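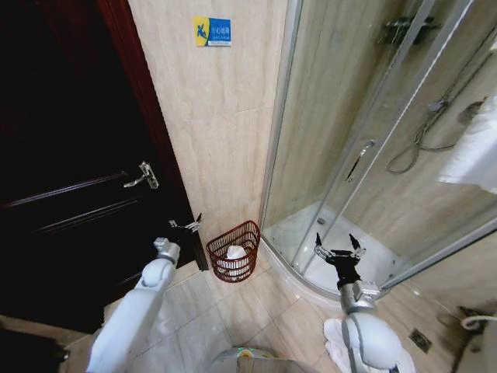 A guest bathroom with a curved glass shower enclosure, tiled walls and a slippery-floor notice beside the door.

**Havberg questions the "spa bathroom" and asks small hotels to start with the towels**

DESGATE, October – Havberg, a consulting firm for small hotels and guesthouses, today released a short housekeeping guide that takes a doubtful look at the way guest bathrooms are sold. The guide, titled *Arari*, argues that owners are being talked into costly makeovers when the complaints they get are mostly about damp towels, full wastebaskets and floors that stay wet.

"I have sat through a lot of presentations about wellness," said Kavinda Gamage, who wrote the guide. "Rain showers, mood lighting, scented stones. Then I go up to the room and there is nowhere to hang a wet towel except over the clean one. I don't see how a scented stone fixes that."

Corner showers get a chapter of their own. Havberg accepts that a quarter-round enclosure saves floor space in a tight room. It is less sure about the claim, common in sales brochures, that glass "takes care of itself." Gamage's advice is to wipe the panels at every changeover, run a cloth down the metal posts, and open the sliding panel fully to check the track. Any coating sold as a replacement for this work should be tried in one bathroom for a full season before an owner pays for the rest.

Warning signs come in for similar treatment. The guide has no quarrel with a sign on the wall, and recommends one in any language the guests are likely to read. It does object to managers who put one up and consider the matter closed. A mat outside the shower and a working floor drain should come first.
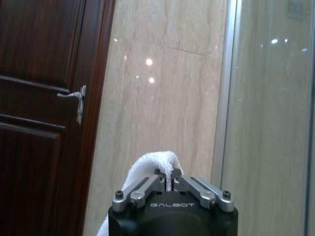

Towels take up the longest chapter, and the one most likely to annoy suppliers. Havberg doubts that guests can tell a premium "hotel collection" from a decent ordinary towel after a month of hard washing, and it would like to see the proof from those who say they can. The guide sticks with plain white terry, the looped kind that bunches up thick when it is gripped in the middle, and suggests that buyers handle a towel that has already been through the wash before they place an order. Folded swans and fans are discouraged. They take time, and they mean more handling of something a guest is going to put on their face.

The guide asks for 2 bath towels per guest, with a separate rail or hook for each. It also suggests a spare set on request, kept on the same floor as the room.

Agudelo, a family-run guesthouse in Desgate, read an early draft and disagreed with parts of it, including the section on swans. Its comments are printed at the back without changes.

"They may be right about the swans," Gamage said. "I would still like to see one guest who booked because of them."

*Arari* has a first printing of 2000 copies and is free to independent hotels and guesthouses. Copies can be requested from the Havberg office in Desgate.

**Press contact:** Kavinda Gamage, Havberg, Desgate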